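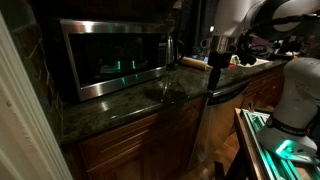
Darcy Landry wrote in to ask whether the Cisgate pickup service was worth the yearly fee for a household of two, and said her own first orders had come with more substitutions than groceries she'd picked. She wasn't far off my experience in the first month. It has improved, but not evenly.

Cisgate is the online ordering arm of the Fehr stores. You build a cart on the website or the phone app, choose a pickup window and park in one of the marked stalls. The minimum order is $30. The window is two hours long, which was fine for me but would be a nuisance for anyone working shifts.

I placed 12 orders before writing this. Dry goods were right nearly every time. Produce depended on who packed it. One bag of onions was soft and the refund came through without an argument. Bread was on the bottom of the bin more than once.

Substitutions are the weak point. The Prirnuletti pasta was out of stock on 3 orders and each time I got a different brand at a higher price. There is a setting to refuse substitutions, but it sits under Account, then Preferences, then Shopping, and it switched itself back on after the February update. Check it before you pay.

Prices matched the shelf on most items. Flyer specials did not always carry over, and the clerk at the Wustivard store told me some of them are in-store only. The website should say so beside the item.

The app is slow to load and the search is poor. Typing "yogurt" brought up yogurt-covered raisins first. Past orders are easy to repeat, and that saved me the most time.

The phone line is good. I waited over 12 minutes once, otherwise someone picked up quickly and could change an order already in progress.

For two people shopping weekly, I'd pay by the order and skip the yearly plan until the substitution setting stays put. A bigger family would likely come out ahead on it.

Reviewed by Amrit Poirier
Thursday, December 29, 2022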